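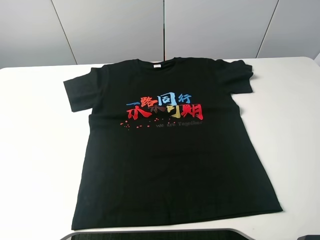
Shirt page, finally up – sorry for the wait, it has been a week. These are from the folding table at the Justent room, black team shirts, printed for the February walk. We ordered 109 of them and the boxes came on a Tuesday, all in one go. Sizes on the sign-up sheet, pls check yours before you email Nazanin.

The print reads 一路同行 on top and 未来可期 under it. Roughly "traveling the road together" and "a future worth looking forward to". Tsung-han picked the words, Mahtab fought for the yellow. Small gray line says "We are Together" – hard to read on black, I know, we'll go lighter next run.

Folding notes for anyone who wants them. Sleeves in first, then sides, then bottom up to the collar. Smooth the print with a flat hand, no iron directly on it. Wash inside out. 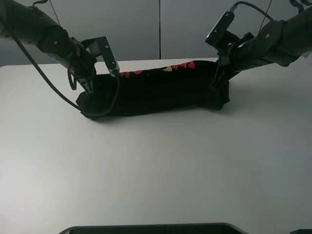 *Black cloth stretched out sideways, bit of the red print along the far edge.*
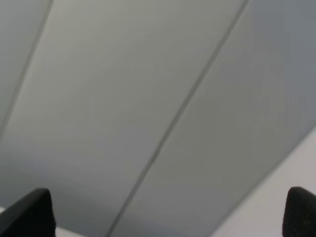

**Princess Yap**, gallery editor

Gray panels, long seams. The room is plain but it's dry and the table is a good size, so we're keeping it thru the walk. Nima has the key. If you come to help pack, ring the bell twice, the first ring never works.

Bags are from Gristitz, the paper kind. One shirt per bag, name sticker on the front, size on the back. Please dont staple them.
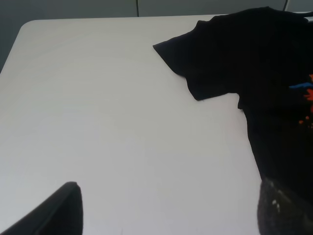
*Short sleeve out to the left, plenty of white table still free.*

Pick up from 7 at the side door, room 521. Swaps go thru Nazanin only – bring the shirt with you, unworn.

Posted December 6, 2019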